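Table Service Basics, Session 4: Clearing and Stacking
Handout by Thoa Kiều, Arnville evening course

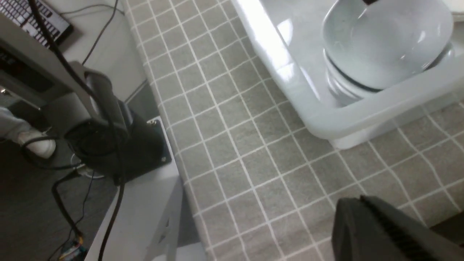
Okay, so last session we got as far as laying the table, and I promised we'd spend this one on the part everybody rushes. I rushed it too when I started at Folia, and I chipped enough bowls to learn my lesson.

Bowls first. Scrape, then stack, and only stack like with like. A small bowl under a bigger one rocks, and once it rocks you're chasing it across the room! I stop at 9 in a pile, though Hạnh Trịnh (she takes the Tuesday group) will tell you fewer.

Use a basin if you have one. Plastic is kinder to ceramic than a metal tub — quieter, too — and you can carry the whole lot in one trip. Keep it well in from the edge of the table. Lift with both hands under the base, never by the rim when it's full.

Now cloths. A checked or grid cloth is a gift to beginners, you can line things up by the squares until your eye gets better. Check the overhang on every side before you set anything down, and don't drag a loaded basin over the fabric or the whole cloth comes with it.

For next time: practice clearing four places at home, and bring a dish towel. We'll be drying and putting away.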